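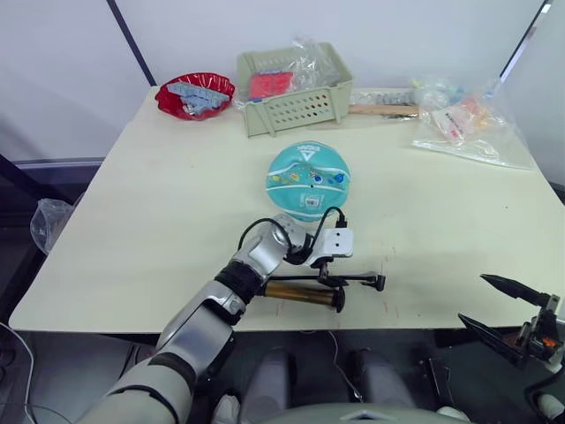 Against the Single Date

Museum labels give a painting one year, and the habit does more harm than most of the errors curators spend their time correcting. A label that reads "oil on canvas" followed by a single year tells the visitor that the picture was made then. For a large share of studio painting it was not. It was begun in one year, left against a wall, reworked in another, signed when a buyer appeared, and sometimes altered again after it had been shown. The year on the label usually records one of these events, and the label seldom says which.

I came to this question through the catalog of Anca Preda's still lifes, compiled by Rodica Matei and published by the Surdu gallery. It lists 228 paintings. Of these, 193 carry one year and no further note. The remainder carry a range, a question mark, or both. A reader would reasonably conclude that Preda finished most of her pictures within twelve months of starting them. Her own studio ledger does not support that. She entered a canvas when she stretched it and again when it left the building, and the gap between the two entries is often longer than a year. In one case, a small picture of quinces on a gray cloth, it is 6 years.

Matei's position, set out in her preface, is that a catalog needs a sort order and that a sort order needs one number. She uses the year of departure. This is consistent and easy to check, and I have no complaint about it as a filing rule. The trouble starts when the number leaves the catalog. Once it is printed on a wall label, a sale listing or a slide, the rule that produced it is gone. The quinces then appear as a late work, and writers explain their thick, dry background as a late manner. The X-ray published with the catalog shows that the background was laid in with the first campaign of paint. Only the fruit and the front edge of the cloth were changed later.

A dating error of this sort affects arguments about influence more than anything else. Sorin Anghel has written that Preda took her flattened tabletops from Edeltraud Frerichs, whose work was shown in Skutia in the winter before the quinces were sold. If the tabletop was painted well before that winter, the claim fails for this picture. It may still hold for others. Anghel's case depends on five paintings, and he gives the departure year for all of them without comment. I do not think he was careless. He used the date he was given, as most people would.

The usual objection is that the public does not want a paragraph where a number will do. I accept that labels must be short. But two dates are not a paragraph. "Begun" and "finished," each with its year, take up one line at normal label size. The regional collection at Parby has used this form since it rehung its upper floor in January, and the labels there are no longer than the old ones. Where only one date is known, the label says what it is the date of: signed, sold, first shown. Where the start is a guess, it says so.

A stronger objection comes from Ileana Ghiță, who trained as a conservator. She points out that "begun" is also a fiction in many cases. Does a picture begin with the sketch, the stretched canvas, or the first layer that can still be seen? Old canvases get scraped down and reused. She would prefer to date layers, and only where samples have been taken. For a technical report she is right. For a label I would settle for the earliest date at which work on the present composition can be shown, and leave the reused canvas to the file.

There are costs. Databases built with one date field would need a second, and existing records could not be converted by rule. Each would have to be looked at. The Plondico register, which several smaller museums share, has room for a date note, but the note does not print on labels or appear in search results. Moving it into view would be a modest change to the software and a long one for the staff who have to fill it in. I would start with pictures for which the evidence has already been published, as it has for Preda, and leave the others marked as single dates of unknown kind until someone has read the papers.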